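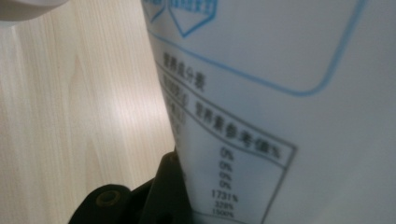 Teaching Hands: A Week at the Zimesdale Tables

Monday, July 18, 2022
Text by Ximena Varela

Erkow has packed and sorted kitchen goods in Ploltville for years, and most of the people in this gallery came up through the packing line. Now they spend part of each shift at the Zimesdale tables, holding a gripper in each hand and showing the machines how the job gets done. I visited expecting a lot of screens and got wooden tabletops, cups and pitchers instead, and I loved it!

The idea is easy to follow. A person picks something up with the hand-held gripper, the camera on it records the move, and the recordings are used to train the arms that will go on the line. It takes patience, and the packers have plenty (anyone who has wrapped glassware in December has plenty).

The pitcher
Clear glass, with a beige handle that curves down and hangs free at the bottom. Lyle Oyelaran likes to come in low, with the fingers wide open on either side of the handle.

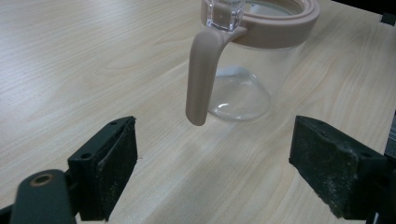 Will the packers lose their jobs when the arms start running?
Erkow has told the crew that the present positions stay and that the work inside them will change. Two packers have already moved to table work full time, and three more are in training for it.

Uriel Xolalpa was one of the first two. He was on the line for five years and his shoulders were giving him trouble by the end of most weeks. Table work is lighter, he told me, but it tires out a different part of you. "I had to learn to be slow. On the line, slow gets you a look from across the room. Over here they ask me to do it again, slower."

Close quarters
Glass and plastic stand side by side a lot of the time. A clear jar with a soft pink rim sits next to a white container, and the container's nutrition table is in Chinese, with the "per 100 grams" line at the top of its column. Guadalupe Salinas says tight spacing is her favorite kind of problem, and she got visibly excited explaining why: on a real shelf nothing stands politely by itself.

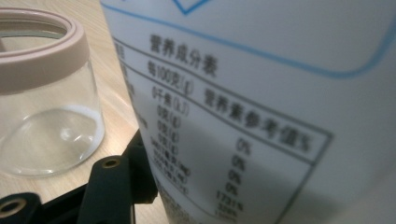
She keeps a notebook of the awkward ones, too. Curved sides, slick plastic, lids that want to slide. It's the same knowledge she used to pass along to new hires by standing next to them, and now the engineers ask her for it, which she says took some getting used to. She has a say in which objects go on the table next, and her suggestions get used. There's talk of a pay step for the notebook work. I hope it happens soon!

Two hands
Both grippers in play on one table: a clear plastic cup held in the right one, the left one low and open. Melquiades Ibarra calls two-handed work the fun part, and he has been asking for more of it since he started.

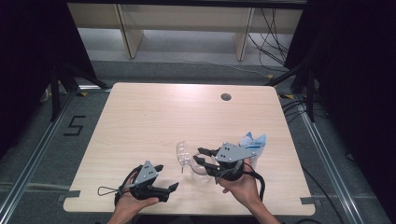 What the crew wants next

I asked before I left, and the answers came fast. Lyle wants lighter grippers. Guadalupe wants the evening shift to get the same training hours as days. Uriel would like a taller stool. Melquiades wants to be there when the first arm goes on the line at Aguirre, the sister warehouse, and he has already asked for the day off to go and watch.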